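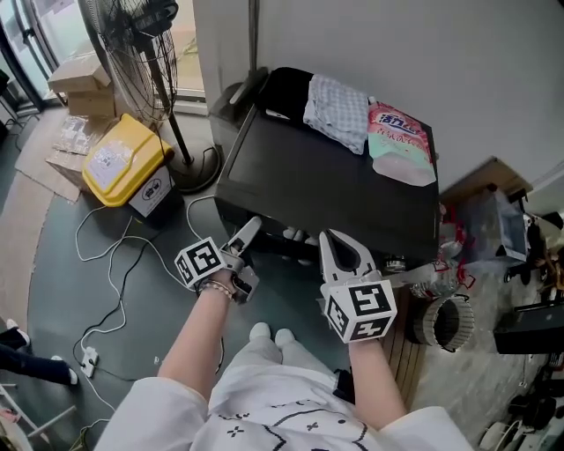

Where do you put a cloth that is clean but hasn't got a cupboard yet? On top of the black cabinet, folded, until the cupboard turns up.

Such was Ludmila Ondrejka's ruling, and on our first morning in the new place at Fletimstead I thought it was the most sensible thing anyone had said to me since December. I had come over on the 655 bus with a rucksack and a bag of plums. She had come the night before, in the van, and had already decided where everything would live, which was mostly on the floor.

"Shoes off," she called from behind the cardboard. "It's a lovely floor!"

It was, too. It was a deep greeny grey, like the sea on a day when you don't go in, and very nice under socks once you'd learned where the cables ran. I stood by the glass door with the daylight coming in and the big black fan beside me and I could have sung. After the old workshop, where we'd had one window and it faced a wall! We made table linen, Ludmila and I, and sold it under the name of Fesano, and for 6 years we had looked at every single blue and called it grey.

"Right," she said. "Cloths first, then bottles, then whatever's in the boxes."

"What is in the boxes?"

"I've no idea. Pešek packed them."

Pešek had packed them, and had written on none of them. I'm very fond of Pešek but he packs the way other people post letters, one thing after another through whatever gap is nearest. In the first box I opened there was a lampshade with a bag of sugar inside it, and under the sugar our entire stock of napkins from the spring. I can't tell you how pleased I was to see them. I had mourned those napkins.

I started with the checked cloths. Ludmila folds in thirds and I fold in half and half again, and we'd never worked near enough to each other to have it out before. Now we did, cheerfully, across a heap of plastic bags.

"In half, you get a crease down the middle of the table," she said.

"People like a crease. It tells them it's been ironed."

"It tells them it's been in a box with sugar."

So we did thirds. I'm a convert, by the way – they sit so flat you can slide one out of the pile and the rest hardly notice. I put a white and grey one at the back of the cabinet and stood off to look at it, and it made the whole corner look as though somebody had moved in on purpose.

The corner beside it was another story. Bags, bottles, more boxes, and the wire bin lying on its side on the floor. I said shouldn't I stand it up, and Ludmila said leave it, she was going to throw things from across the room and it was easier to score. (She was serious. She got a ball of parcel tape in from the door and did a lap of the fan with her arms up.)

The yellow-lidded tub we left until we'd had our plums. It was the Setari tub, and we both knew it. Setari was the cloth we'd dreamed up 4 winters ago, on a day when the heating had gone, a tablecloth with one tiny wrong square hidden somewhere in the check, so that children would have something to look for during long dinners. We had made 2 of them. Then the orders came in for plain ones, and more plain ones, and the tub got a lid and went under a bench.

"Shall we?" I said.

"Table first," said Ludmila. "I'm not opening it over the floor."
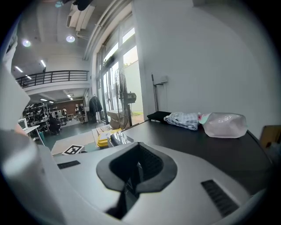
She wanted the far end of the table, up by the wall, where the light from the garden reached. All those green leaves pressed up outside the glass! I kept breaking off to look at them. Up above us was the balcony, with its black railing, and Ludmila had plans for the balcony as well. She wanted to hang the long cloths over it on sale days so people would see them the moment they came in and be sorry they only had small tables.

She wiped her hands on her trousers, took the lid off and lifted out a Setari by its corners. I had forgotten how good it was. I'd remembered a joke, and it was a proper piece of weaving, blue and white, with a hem so narrow I couldn't believe I'd had the patience.

"Go on, then," she said. "Find it."

I looked. I went along one edge and back along the next. I got my nose right down to it. She sat on the end of the table swinging her feet and ate the last plum, and was no help whatever.

"You've forgotten where it is," I said at last.

"I have not."

"Ludmila."

"I've forgotten on this one," she said. "I know where it is on the other."

So out came the other, and we spread it next to the first, and she put her finger down with great confidence on a square that was perfectly all right. We laughed until I had to hold on to the table. Then we both bent down and started again from the corner, she from her end and I from mine, with the boxes still taped shut behind us and the kettle in one of them.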